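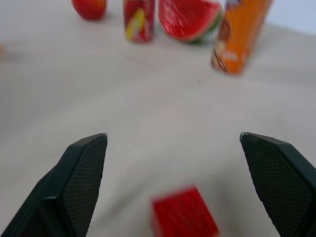
Grurkbridge Linen Service - Frequently Asked Questions

The Grurkbridge Linen Service supplies and launders flat linen for guest houses, clinics, community halls and private households. The answers on this page apply to all account holders. Where a signed service agreement differs from what is written here, the agreement prevails.

Opening an account

Who may open an account?
Any business, incorporated association or household within the Grurkbridge delivery area may apply. Applicants under 18 years of age must have a parent or guardian sign on their behalf.

Is there a minimum order?
Business accounts are subject to a minimum of 2 bags per collection. Household accounts have no minimum, although the standard collection fee applies to every visit.

How long does an application take to process?
Applications are normally processed within 8 working days. Incomplete forms are returned to the applicant and the period begins again once the corrected form is received.

Hire linen

What ranges are available?
Two ranges are offered. The Harar range is a 360 thread count cotton sateen, available in single, king single, double, queen and king. The Dresell range is a heavier cotton blend intended for clinics and other premises with a high turnover. Towels and bath mats are available in the Dresell range only.

May the two ranges be combined on one account?
Yes. Each range must be returned in its own bag. Mixed bags are sorted on arrival and a sorting charge is applied to the next invoice.

Who owns the hire linen?
All hire linen remains the property of the Service. It may not be dyed, cut, hemmed or marked in any way, including with laundry pens or iron-on labels.

Customer-owned linen

Will the Service launder linen that we already own?
Yes, provided that each item carries a legible care label. Items without a label are washed at 40 degrees and are accepted at the owner's risk. Doonas, pillows and mattress protectors are accepted. Wool blankets and electric blankets are not.

Is ironing included?
Sheets and pillowcases are pressed and folded as standard. Fitted sheets are tumble dried and folded without pressing. Tablecloths are pressed on request - please tick the relevant box on the docket.

How are stains treated?
Every item receives one standard stain treatment. If a mark remains, the item is returned with a yellow tag. Customers are asked not to apply bleach or household stain removers beforehand, as these can set certain marks permanently.

Collection and delivery

When are collections made?
Business collections are made from 6 am and household collections from 9 am. Bags should be left under cover at the address shown on the account. Drivers are unable to enter a locked property or carry bags down stairs.

What if a collection is missed?
Please telephone the office before 3 pm on the day concerned. Calls received after that time are dealt with the following working day.

Are there changes over the Christmas period?
A reduced timetable operates in late December and for the first part of January. Affected customers are sent the revised times with their November invoice.

Charges and complaints

How is lost or damaged hire linen charged?
Ordinary wear is not charged. Items that are torn, burnt or missing are charged at the replacement rate set out in Schedule B. Linen later found and returned in usable condition is credited in full.

Is a bond payable?
A bond of $600 is payable on new business hire accounts. It is refunded on closure of the account, less any amount outstanding.

To whom should a complaint be addressed?
Complaints should be made in writing to Feven Ayele, Customer Accounts Manager, quoting the docket number. Customers whose accounts were transferred from Katayama should quote their former account number as well.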